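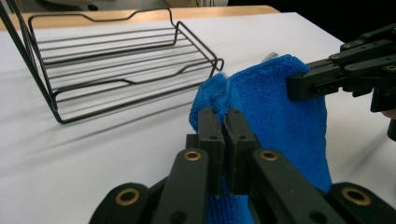
Backlist conversion, Betow series
2023-09-28

Carrying on from the last entry. The Betow omnibus is through OCR and first cleanup. The scan runs to 868 pages and includes the first three novels plus the Christmas novella that Laden only ever issued in mass-market paperback. No author files survive for any of it. The typesetting files for the novella were supposed to be on the old Laden archive disc, but that disc holds covers and catalogue copy only.

Cleanup status

Running heads and folios are stripped. The script looks for the series title in capitals on the first line of each page and removes it along with any number on the same line. It missed pages where the OCR read the head as body text and joined it to the sentence carried over from the previous page. Those were found by searching for capitals in mid-paragraph and fixed by hand. The same search turned up shop signs, a telegram and the heroine's monogram, so it can't be run as an automatic replace.

End-of-line hyphens: closed up wherever the joined word is in the dictionary file, left alone otherwise. This is the usual rule and it does the usual damage. "Re-cover" became "recover" in the upholstery chapter of book two, every time. Added to the exceptions list. Place names with a real hyphen are also on the list now.

Dialogue is where most of the remaining errors sit. The original was set with tight quotation marks in a worn face and the OCR drops the closing mark whenever it follows a comma. Wrote a check that flags any paragraph with an odd number of double quotes. Multi-paragraph speeches are flagged as well, correctly set or otherwise, because the convention is to leave the mark off until the final paragraph. The author liked letters read aloud, so there are plenty of these. Marked them with a comment tag so the check skips them next pass.

Scene breaks

Three different treatments in print: a blank line, a blank line with a small ornament, and a blank line with the first words of the next scene in small capitals. I first assumed the variation was down to different typesetters. It isn't consistent by volume, though. Reading back through book one, the ornament is used for a change of viewpoint and the plain space for a jump in time with the same character. Small capitals appear only after a break that fell at the top of a page, where a blank line would have been lost.

So for the ebook: ornament kept for viewpoint changes, plain space for time jumps, small capitals dropped. The small-capital breaks have to be assigned to one of the other two by reading them. Done for books one and two. Book three still to do.

Plain spaces are being coded as a class on the following paragraph with a top margin and no indent. Do not use empty paragraphs. The Uvuvus ingest collapses them, and the first test file lost every time jump in the book. Changed the Gál stylesheet to match and saved it as the default for the series.
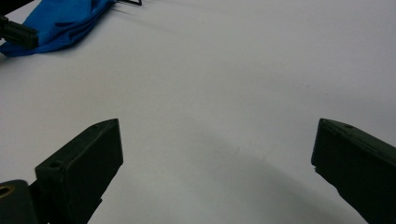

Text variants

The first novel exists in two states. The original edition and the later reissue differ in the proposal chapter and in the last page, where the reissue adds a paragraph pointing ahead to the sister's story. Our scan is of the omnibus, which follows the reissue in the proposal chapter but has the original ending. Neither the contract nor the correspondence file says which the author preferred.

Collated the proposal chapter against the office copy of the original. Most of the changes are trims. One is substantive: the original has the hero reading the letter before he speaks, and the reissue has him speak first and find it afterward. Book two refers back to this scene and agrees with the reissue. That settles the chapter. The ending is a matter for editorial and I have left a note in the file at that point. No change made.

Continuity errors in the printed text are being logged and left alone. The hero's brother has grey eyes in book one and brown in book three. The ferry schedule in the novella can't work with the one in book two. The estate will be sent the log and can decide.

Metadata

Series field in the Uvuvus template takes a name and a whole number. The novella falls between the second and third books and was never numbered by Laden. Options are to renumber everything after it, or to leave the novella without a number. Renumbering would put us out of step with every printed cover and every library record. Entered it with the series name and the number field empty. On the test page it then sorts to the top, ahead of book one, and a new reader would meet the couple already engaged.

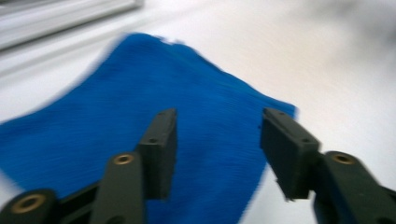 Raised this with Uvuvus support. Their reply was that a decimal can be supplied through the feed even though the form refuses it. Tried it. The feed accepted the record and the test page now shows the novella in the right place, with the decimal displayed beside the title. Ugly, but correct. Keep.

Short description is limited to 200 characters. The back-cover copy for the omnibus runs well past that and gives away the end of book two, so new copy is needed regardless. Subject codes: historical romance for all volumes, with the holiday code added for the novella. Book three was coded as a saga in the old catalogue. Removed.

Proof build

Built in Gál with the revised stylesheet. Validator gave 21 warnings, all for the same missing language attribute on the French phrases. Fixed in the source and rebuilt clean. File opens properly on both test readers. On the older one the drop capitals overlap the second line at the largest type size. Replaced them with an ordinary capital throughout.

Read some 30 pages of the proof against the scan, taken from the middle of book two where the paper is most browned. Errors found were nearly all "he" for "be", plus one dropped line at a page turn in the carriage scene. The dropped line is a concern. The page-join script should have stopped on it, and it didn't because the sentence still parsed without the missing words. Line counts per page need to be compared against the scan before anything goes to the proofreader.

To do

Line count comparison, whole omnibus.
Scene breaks in book three.
New short descriptions, all volumes.
Ask editorial about the ending of book one.
Check whether the map at the front is cleared for electronic use. The permission letter from March mentions print only.
Rename the exceptions list so it isn't overwritten when the next series is set up.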